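Carnet d'atelier, 13/01/2019

Essai du colorant Flitesa sur laine, bain de 500 ml, 30 minutes. Ditte le dit solide à la lumière. Je demande à voir.
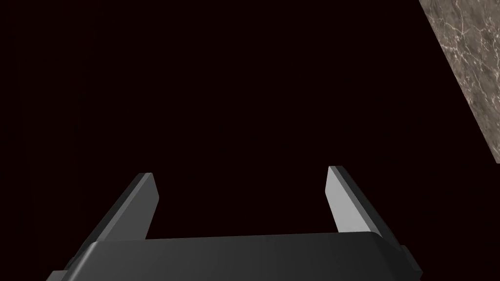 Pince ouverte, vue de derrière.

Deux écheveaux rincés, le second plus terne. Zane accuse l'eau — j'accuse plutôt le mordant, pesé à la louche. 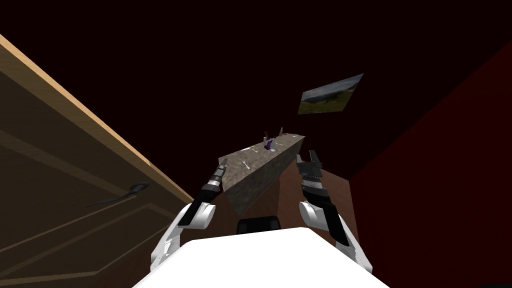
À refaire
Même bain à 90 degrés, alun pesé cette fois.

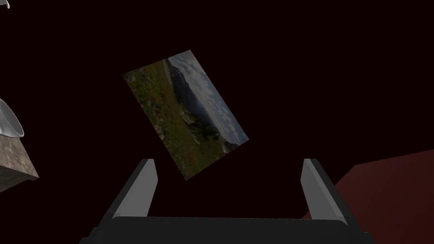
La garance de Ladefoged ne me convainc pas davantage. Le rouge tire sur la brique. Pour la gamme, je viserais les petites fleurs rouges et orange du panneau au pré vert, un peu assombries. Guðlaug Ravn garde un témoin non teint.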